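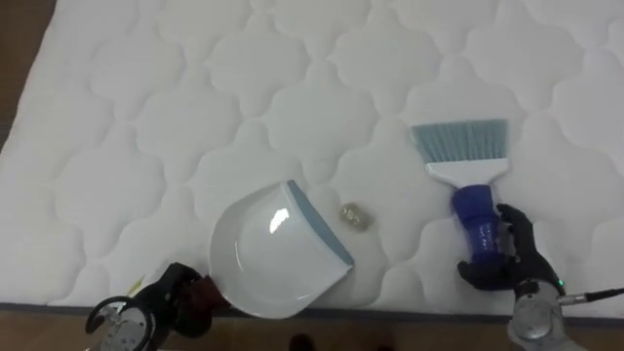
Section 8. Cleaning and Care of the Mattress

Last updated: Jun 11, 2025

This section is valid for all mattresses of the Astia series, with or without the Widmer bed base. Please read it fully before the first cleaning.

8.1 Dry cleaning of the surface

1. Remove all bedding and open the window.
2. Let the mattress air for one hour. Direct sun is not necessary.
3. Brush the surface with a soft brush, always in one direction, from the head side to the foot side.
4. Follow the seams of the quilting slowly. Dust stays mostly there.
5. Vacuum with the upholstery nozzle on the lowest power.

Note: Do not use a rotating brush. It can pull the stitching.

8.2 Small stains

1. Mix 13 ml of mild liquid soap into one liter of cold water.
2. Wet a white cloth and squeeze it well – the cloth must be damp only.
3. Press the cloth on the stain. Do not rub.
4. Repeat with clean water, then press with a dry towel.
5. Wait until the place is completely dry before you put the sheet back.

CAUTION: Never pour water on the mattress. The foam core dries very slowly and mold can grow inside.

CAUTION: Do not use bleach or a steam cleaner.
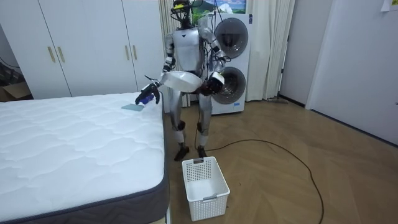 Hằng Lương wrote to our Pirnden service desk that after step 4 her mattress still felt cool to the hand the next morning, and she asked if she could use a hair dryer. Please do not use one. Stand the mattress on its long side, away from the wall, and leave it for one more day. A fan is allowed – only with cold air.

8.3 Turning

Turn the mattress from head to foot every three months. Two persons should do this work. Hold it from below, not by the quilted cover.

For stains of oil or ink, order the Zandum cleaning set, part number 137, from the service desk.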